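Cloth on a work table, quick notes. Thursday, April 4, 2019

- Cut it bigger than the top. You can always fold under, can't add back.
- Wash first. Hot. The one I didn't wash shrank and now lives in the rag bin.
- Iron it on the table if the table can take it, towel underneath. If not, iron on the board and carry it over flat over both arms.
- Binder clips on the underside, corners first then the long sides. Tape leaves gunk.
- Same green for the backdrop as for the top if you can get it off one bolt. Buy it all at once, dye lots drift.
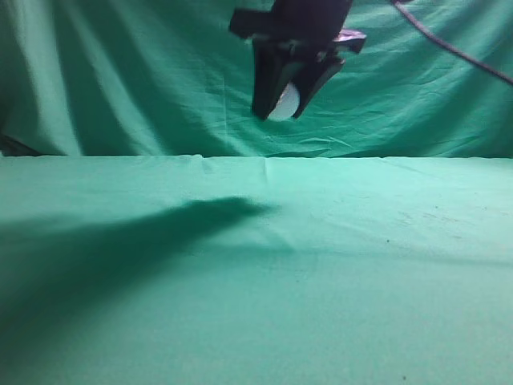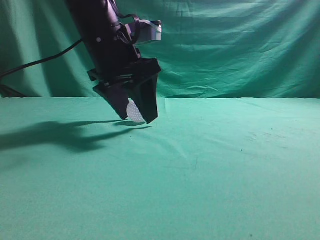
**How do I get folds out of a backdrop that's already hung?**
Mist it with plain water from a spray bottle, pull down gently on the bottom hem and leave it overnight. Clip something with a bit of weight along the hem if it's still wavy in the morning.

More bits:

- Lint roller before you start, evry time. Green shows everything.
- Small round stuff (balls, beads, loose nuts) wants a shallow tray. Cloth slows them down, won't stop them.
- Cables: up and over, not across the top. Velcro ties, the Partanen ones come in a pack of 50 and I've still got most of them from October.
- Sorin Coman swears by spray starch. Tried it, went stiff and flaky. Maybe I used to much.

Still to do: hem the short side, find the other clips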